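Chapter 7
Moisture in Stored Goods

7.1 Introduction

Most goods kept in a warehouse hold some water. Grain, paper, leather, timber, soap, dried fruit and wax-coated cartons all take up water from the air when the air is damp and give it back when the air is dry. The amount held at any moment depends on the material, on the temperature, and on the humidity of the air next to the surface. A storekeeper who knows these three things can usually predict whether a lot will keep its weight, its shape and its saleable life.

This chapter deals with the exchange of water between goods and air. Chapter 6 covered the movement of heat through walls and stacks, and the student should be able to use the heat balance given there before going on. Chapter 8 takes up ventilation and the sizing of fans. Packaging films are treated only briefly here; the full tables are in Appendix C.

The following terms are used throughout.

Moisture content: the mass of water in a sample divided by the mass of the same sample after drying, given as a percentage. Some trades divide by the wet mass instead. The basis must always be stated.

Relative humidity: the pressure of water vapor in the air divided by the highest pressure the air can hold at that temperature, given as a percentage.

Equilibrium moisture content: the moisture content a material reaches when it has been left in steady air until its mass no longer changes.

Dew point: the temperature at which air, cooled without any change in its water vapor, begins to form liquid water on a surface.

7.2 A worked case: the Cletmont store

The Cletmont store will be used for examples in this chapter and the next. It is a single-story brick building with a concrete floor, one loading door on the north side and a pitched roof without insulation. The lots held there are mixed. Paper stock stands along the east wall, soap and candle goods in the center bays, and seed in sacks near the door.

In February the storekeeper, Ilse Van Wijk, found that a lot of uncoated paper had gained weight. The lot had been received at 937 kg. Dried samples taken at receipt gave a moisture content of 6.0 percent, dry basis. When the samples were repeated, the moisture content was 8.5 percent.

The dry mass of the lot is found first:

dry mass = 937 / 1.060 = 884 kg

The mass at the second reading follows:

mass = 884 x 1.085 = 959 kg

The lot had therefore taken up 22 kg of water. No liquid water had reached it. The roof was sound, and the floor under the pallets was dry. All of the gain came from the air.
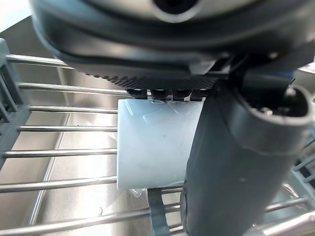 The size of the gain depends on the final state of the air, but the time needed to reach it depends on how the goods are stacked. A single sheet hung in moving air comes close to equilibrium within hours. A tight ream takes weeks, as water can enter quickly only at the cut edges. A full pallet wrapped in film may take months, and its center may never follow the daily changes in the room at all. For this reason a reading taken at the outside of a stack says little about the inside.

Two sampling rules follow. First, samples must be drawn from at least three depths, and the depth must be written on the sample tin. Second, tins must be closed at the stack and not at the bench. A sample carried open through a cold loading area will change on the way – sometimes by more than the difference being measured.

7.3 Hysteresis

If a dry sample is placed in air at a fixed humidity, it gains water until it reaches equilibrium. If a wet sample of the same material is placed in the same air, it loses water until it reaches equilibrium. The two final values are not the same. The sample that began wet will hold more. This effect is called hysteresis, and it is present in nearly all plant-based materials.

The practical result is that the history of a lot matters. Theresia Hämmerli compared two lots of the same board, one delivered from the Bikel mill and one from the Cozma depot, after both had stood for 140 days in one room. The Cozma lot had arrived damp and remained 1.2 points higher at the end of the trial. Neither lot was still changing in mass.

Only the humidity had been controlled in that trial. The effect of temperature is smaller and is discussed in Section 7.6.

7.4 Methods of measurement

Three methods are in common use. Oven drying is the reference method and is slow. Electrical meters are quick but must be set for each material. The Dutau method, in which a closed probe is left in the stack and the humidity of the trapped air is read, lies between the two in speed. The probe must stand for at least 10 minutes before the first reading, and longer in dense goods.

Oven drying is described first. The sample is weighed in its tin, the lid is removed, and both are placed in the oven. Drying is continued until two weighings, taken one hour apart, agree within the limit given in Table 7.2. The tin is closed and cooled in a dry vessel before each weighing.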